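Projet Dritetti, point d'avancement d'avril

L'atelier de réparation a ouvert ses portes dans le local de Troria. Sur la subvention de 3000 euros, 2000 sont engagés, surtout en outillage. 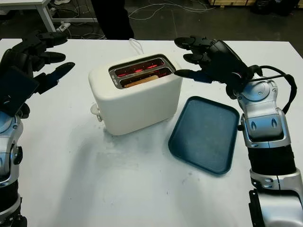
Grille-pain en chauffe, une tranche dans la fente avant.

Karlijn Claeys a assuré 11 permanences. Le bail est signé, l'assurance reste à renouveler. Muthu Murthy prépare les fiches pour les habitants.

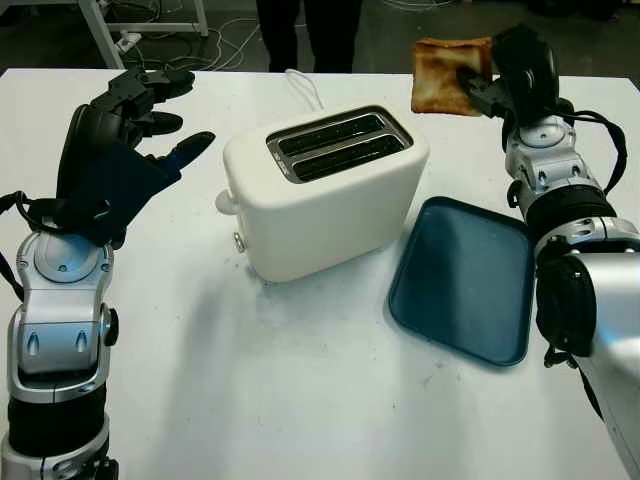 Le grille-pain à vide, avec le plateau bleu-vert.

Reste à faire : commander les pièces et fixer les horaires d'été.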